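Clerkik Opens September Enrollment for Home Bookkeeping Course

Small-business owners who do their own books can sign up from the start of September for a new evening course from Clerkik, the bookkeeping training firm based in Kowalchuk. The course is called Plinus and runs for 6 weeks, with one class a week starting at 7 p.m.

Plinus is meant for people who run a shop, a trade or a small service business and have never had formal training in accounts. It covers setting up a simple ledger, matching bank statements to receipts, recording sales tax, handling petty cash and getting records ready for a tax preparer. No accounting software is needed for the first four classes. Students work on paper or in a plain spreadsheet, whichever they already use.
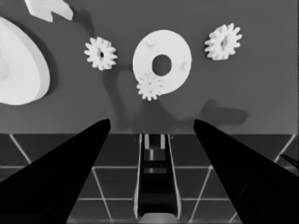 Each class lasts two hours. The first hour is taught and the second is set aside for students to work on their own records, with the instructor on hand to answer questions. Students are asked to bring three months of bank statements and whatever receipts they have – a shoebox full is fine. Records stay with the student at all times, and Clerkik does not make copies.

The course was written over the past winter by Petronella Makhubela, who will also teach the first group. She kept a set of books for her family's hardware store before joining Clerkik, and many of the practice problems come from that kind of business: returned goods, part payments, and supplier bills that arrive twice.

"Most people who come to us are already doing some of this," Makhubela said. "They have a notebook or a folder and it more or less works until the end of the year. We start from what they have and fix the parts that give them trouble."

The fifth class deals with payroll for businesses with one or two employees. The sixth is a review, and students who want a certificate can take a short written test that evening. The test is optional and there is no extra charge for it.

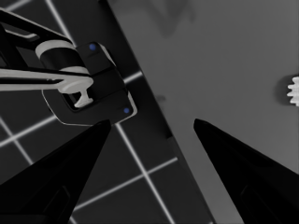

Wadar, after sitting through the trial classes in the spring, told Clerkik that the session on sales tax was worth the evening by itself and that more time on mileage records would be welcome. The mileage section has now been moved to the third class and made longer.

Tuition is $500 and includes the printed workbook. It can be paid in full or in 4 equal payments. Anyone who misses a class may attend the same class with a later group at no cost. Refunds are available up to the start of the second class, less the price of the workbook.

Enrollment forms are available at the Clerkik front desk and can be returned there or by mail. The desk closes at 5 p.m. A second group will open once the first is full.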